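Notebook, kitchen corner, January

Where the cups and the rest of it should live, continued from the last entry. Marisol Lindqvist wants one layout for the sink counter that we keep for the whole month. I said I'd write up what I think of that before agreeing to it.
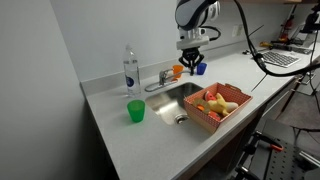
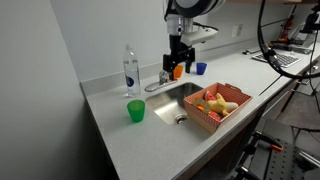 Sink counter, cups and basket out.

My first complaint is with the Borkis sheet, the one we all inherited, which says a small counter works best when every item has a "home" and the home is as near the faucet as possible. I've read the sheet three times now and can't find where that comes from. It sounds sensible. So did the drying rack, and the drying rack lasted a week.

Near the faucet is where the splashing is. It's also where you need to get a cloth in behind the base plate, and you can't do that with a cup sitting there. I'd move both back cups at least a hand's width along toward the right. Marisol says then you have to reach over the sink for them. True, but you have to reach over something whatever you do, because this counter has a sink in it and not much else.

Green cup: leave on the left, toward the front. I expected to object to this and I don't. It's easy to get at and easy to see. My only worry is elbows. Will try it for the month and note every time it goes over.

Orange and blue: the claim is that people remember a color better than a position. Maybe. The source is a Villalobos leaflet that came in with the shelf order, and the leaflet was selling colored shelf liners, so I'm not going to lean on it. If someone wants to show me that color matters, they can swap the orange and blue cups without telling me and see whether I notice. (Don't tell me this has been done already.)

Water bottle. I asked last time that drinks not be kept with the layout items and I'm asking again. A bottle is somebody's or it's part of the set, and it can't be both. If it's part of the set, write it on the list and give it a fixed fill level. If it belongs to someone, it goes on the windowsill. Left of the faucet is a good spot for it, I admit, since it has some height and would block anything put behind it. That still isn't a reason to leave it off the list.

Basket. This is where I part ways with the plan. The idea is that a basket set across the right side of the sink gives you extra counter for free. It gives you a cardboard basket over a sink. Cardboard and water don't get along, and I don't care how nice the red and white check looks. The Jelance catalog calls theirs "wipeable" (item 3269, I looked it up) and I'd like to know with what. A dry cloth, I suppose.

Things I'd want to know before we settle on the basket:

How much of the rim has to be on the counter before it stops tipping when the play food goes in on one side. Banana and watermelon slice are the biggest pieces, so start with those.

Whether it sags in the middle after a few days with nothing under it.

Whether anybody can rinse a cup properly with that side of the basin taken up. I doubt it.

Alternative, cheap: put the basket fully on the counter to the right and slide the keyboard out of there. I don't know why a keyboard should be anywhere near a faucet in the first place. Marisol's answer is that it's well along the back and never gets splashed. My answer is that I've heard that before, and the thing I heard it about was a phone.

On measuring. I was told the Virnari method "cuts reset time by half." Half of what? I timed my own resets yesterday afternoon with the cups, bottle and basket all off and then put back. The slowest was 141 seconds and that included hunting for a lid. The quickest was well under that, and I wasn't using any method, I'd just done it a few times by then. Anyone who times a new layout after practicing on the old one will find that the new layout is faster. I'd want two people who haven't touched either.

The log is up to line 1377, and hardly any of those lines say who set the counter. Please initial. I can't compare anything otherwise and I'm tired of guessing from the handwriting.

What I'll agree to for now: 5 days with the cups as they are, green left front, orange and blue at the back. Basket moved fully onto the counter for the last two of those days. Keyboard to the shelf. Bottle either listed or gone. No shelf liners.

Marisol has read this far and written "fine, but the basket stays over the sink until the switch" in the margin. Noted. I'm putting a dry sheet of newspaper under it each evening and checking it in the morning, and I'll tape the sheets in on the next page.

Need: tape, newspaper, second cloth.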